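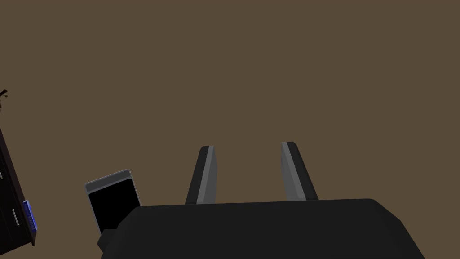

Rovby is recruiting fault reviewers for a fixed-term investigation into false grip reports in its Nillness simulation environment. A false grip report occurs when the controller records an object as held and goes on to the lift, although no object is in the gripper. The evidence is mostly visual. With the two fingers standing apart and only plain brown between them, as here, a reviewer can say that nothing is held at that moment; whether the log for the same moment agrees has to be checked separately. The posts are for people who will do that check carefully, many times, and write down what they find in a form other people can use.

Background

The fault came to light in August, when a batch of simulated runs was being prepared for comparison with the physical test cell. The batch held 2612 runs. Of these, 2516 closed without a fault flag and 46 were confirmed as false grip reports. The others were stopped by the operator or by a time limit and are outside the scope of this work.

The same grip check is used by the controller in the physical cell. A false report there would mean the arm moving at carrying speed on a path planned for a load it does not have, and setting down nothing at a station that expects a part. The cell has been held at reduced speed, with guard doors locked, until the investigation closes. It will not go back to normal speed on the strength of a software patch alone.

Two causes are under consideration. The first is a stale finger position value, read before the fingers have finished moving. The second is a contact flag that is set by one object and not cleared before the next attempt. Both would leave the same entry in the summary log. They can be told apart only by going through the rendered views against the full joint record, step by step.

We also do not assume that the runs without a flag are sound. A set of 219 has been drawn from them for full review, and this will take up most of the reviewers' time.

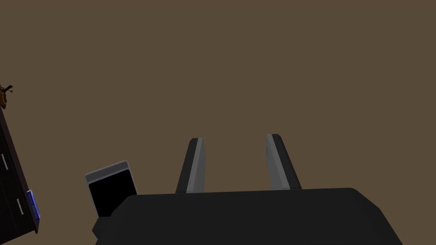
Veda Rastogi
Simulation Safety, Rovby

The work

Each reviewer is given a queue of runs. For each run you will:

Step through the rendered view and mark the state of the fingers at each decision point: open, closing, closed on an object, closed on nothing, or not possible to tell.

Compare your marks with the controller log, which stays hidden until your marks are saved.

Record any disagreement, with the step number and a short plain account of what is shown and what is logged.

Note faults in the rendering itself, such as an object passing through a finger or a surface that disappears between steps. These go to a separate list and are not counted as grip faults.

Every run is reviewed twice by different people. Where the two sets of marks differ, the run goes to a third reviewer, who does not see either set. You will not be asked to reach agreement with a colleague, and there is no target for the number of faults found.

"Not possible to tell" is a valid mark. The fixtures in the view are the same from run to run, the dark cabinet on the left included, and can be used to judge whether the viewpoint has shifted. They should not be used to guess at contact. If a finger face is hidden at the step that matters, mark it as hidden and move on.

What we need from you

You must be able to read a time-stamped log and match it to a sequence of views. Experience in test, inspection, quality control or incident review is useful, in any industry. You do not need to write code, although one of the posts includes keeping the comparison scripts in order and for that post working knowledge of Python is required. Please say in your application if you wish to be considered for it.

You must be able to write a short, clear fault note in English. Samples will be asked for at interview.

Good near vision is needed, with or without glasses. The finger faces are rendered in close shades of grey and black, and long periods of review are tiring. Review periods are limited and breaks are paid.

Anyone who worked on the grip check, or on the controller release under review, cannot be appointed. This applies to contractors as well as staff.

Terms

The posts are fixed term and may be held full time or part time. Training is given in the first week, on runs where the outcome is already known. Most of the work can be done from home on equipment we supply. Reviewers will be asked to attend the test cell once, for a safety briefing and to see the physical gripper with power isolated.

The findings will be written up in full, including the marks on which reviewers differed. Reviewers may ask to read the draft before it is issued and may add a note of dissent.

How to apply

Send a CV and a single page describing a fault you have investigated: what was reported, what you checked, and what remained unknown when you stopped. Leave out anything confidential to a former employer. Mark your application "Nillness reviewer" and state the earliest date you could start. Applications without the single page will not be read.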